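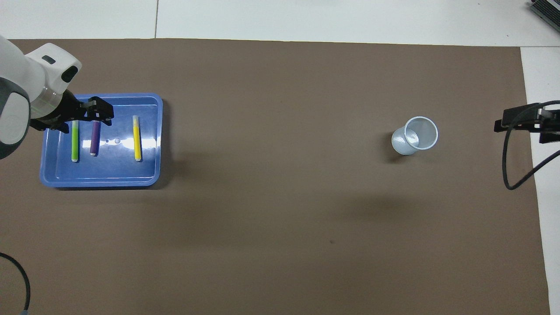

Atelier Irnulby

L'atelier Irnulby est un club étudiant de robotique de manipulation, rattaché à l'école d'ingénieurs de Dranent. On y apprend à faire saisir, déplacer et ranger de petits objets par un bras robotisé, et une fois par an on se mesure aux autres clubs pendant la coupe Flaltberg. J'en ai été membre pendant trois années scolaires, d'abord comme petite main, ensuite comme responsable du planning (le poste dont personne ne voulait), et j'écris cet article pour le wiki de l'école parce que l'ancienne page tenait en quatre lignes et parlait surtout du local.

Origine

Le club est né d'un cours à option, le module Georgiou, que tout le monde appelle encore « le Georgiou » alors que l'intitulé officiel a changé deux fois. Le module se terminait en janvier, les étudiants avaient à peine eu le temps de comprendre comment étalonner une pince, et plusieurs ont demandé à garder l'accès à la salle le soir. L'école a dit oui, à condition qu'il y ait une association, des statuts et une assurance. Voilà pour la naissance héroïque !

Le nom vient du premier programme écrit par le groupe, Irnulby, qui devait piloter le bras à la manette et qui plantait dès qu'on appuyait sur deux boutons en même temps. Le programme a disparu, le nom est resté sur la porte et sur les sweats.

Ce qu'on y fait

L'exercice de base s'appelle le transfert. On pose un plateau d'un côté de la table, un gobelet de l'autre, et le bras doit prendre des tubes dans le plateau pour les amener dans le gobelet. Dit comme ça, un enfant de trois ans le fait en dix secondes. Au club, on y passe un semestre, et j'en connais qui y ont passé bien plus.

Le matériel tient dans un carton : un plateau en plastique bleu à bords relevés, des tubes minces de couleurs différentes (un vert, un violet et un jaune dans la configuration de départ, couchés parallèlement), un gobelet en papier blanc et une grande surface brune unie pour couvrir la table. Le bras est blanc, la pince noire, à deux doigts. Les couleurs ont leur importance : la consigne donnée au système peut préciser « le jaune d'abord », et c'est là que les équipes commencent à transpirer.

La surface brune a été adoptée assez tôt. Avant, on travaillait directement sur la table blanche, et le gobelet blanc se confondait avec le fond une fois sur deux. Reste le fond du plateau, qui brille. Sous les plafonniers, il renvoie une grosse tache de lumière, et la première version de notre détection prenait régulièrement ce reflet pour un objet. Chaque promotion redécouvre le problème, propose d'éteindre la moitié des lampes, puis constate que les tubes deviennent plus difficiles à distinguer. On finit par corriger l'exposition et par ajouter des images difficiles au jeu d'entraînement, comme la promotion d'avant.

L'autre piège, c'est l'ombre de la pince. Quand elle vient se placer au-dessus des tubes, elle en assombrit une extrémité, et un tube violet foncé dans l'ombre paraît plus court qu'il ne l'est. Mon premier code visait le milieu de la partie visible. Je vous laisse imaginer les prises de travers. Je conseille aux nouveaux d'estimer la position de l'objet avant l'approche et de la garder en mémoire pendant la descente, quitte à la vérifier après la fermeture des doigts.

Déroulement d'une année

À la rentrée, on forme des équipes mixtes, avec au moins un ancien dans chacune. Les premières séances servent à apprendre l'arrêt d'urgence, le passage des câbles et la mise en position de repos. C'est un peu long, je le reconnais, mais un câble qui se prend dans un poignet en rotation gâche une soirée entière (et le câble).

Ensuite vient la téléopération. On pilote le bras à la main et on enregistre les essais, qui serviront plus tard à entraîner une commande automatique. L'objectif fixé par le club est de 2000 essais par an, toutes équipes confondues, et il n'a pas été atteint tous les ans. L'année où j'ai tenu le planning, mon équipe en a apporté 335. J'en étais très fière, jusqu'au moment où il a fallu les trier.

Le tri, justement, mériterait un article séparé. Chaque essai reçoit une étiquette : réussi, raté ou douteux. Un tube déposé à côté du gobelet est raté, d'accord. Mais un tube qui entre dans le gobelet et le renverse ? Les discussions sur ce point ont duré des semaines, et la règle retenue est que le gobelet doit être encore debout quand la pince est revenue au repos.

À partir de janvier, on passe aux essais autonomes. C'est la période que je préfère ! Le bras hésite, repart, referme les doigts dans le vide avec beaucoup d'assurance, et puis un soir il attrape le tube vert proprement et toute la salle crie.

La coupe Flaltberg

La coupe réunit les clubs de la région autour d'une épreuve de transfert avec consigne tirée au sort. Chaque équipe dispose de 3 manches. Les organisateurs installent eux-mêmes le plateau et le gobelet, à des emplacements que l'on découvre sur place, ce qui pénalise fortement les systèmes ayant appris par cœur une seule disposition. La nôtre, la première fois, en faisait partie. Nous avons obtenu 44 points et une place dans le bas du tableau, entre deux équipes dont le bras n'avait pas démarré.

Le barème compte la prise, le transport et la dépose. Une pénalité s'applique si le robot touche le rebord du plateau, et une autre si l'équipe demande une remise en place. Depuis la modification du règlement, la téléopération est autorisée dans une catégorie à part, très suivie par le public, car on y voit les pilotes grimacer.

Participer

Le club est ouvert à tous les étudiants de Dranent, y compris ceux qui n'ont pas suivi le module Georgiou. Aucune connaissance en programmation n'est exigée pour la téléopération, et parmi les meilleurs pilotes que j'ai croisés, plusieurs venaient de la filière matériaux. Il faut en revanche signer la fiche de sécurité, attacher les cheveux longs et ranger les tubes dans leur carton à la fin de la séance. S'il en manque un, regardez sous la table, côté radiateur.

Voir aussi : module Georgiou ; coupe Flaltberg, règlement ; salles en accès libre de l'école.

Dernière mise à jour de la page : samedi 15 août 2020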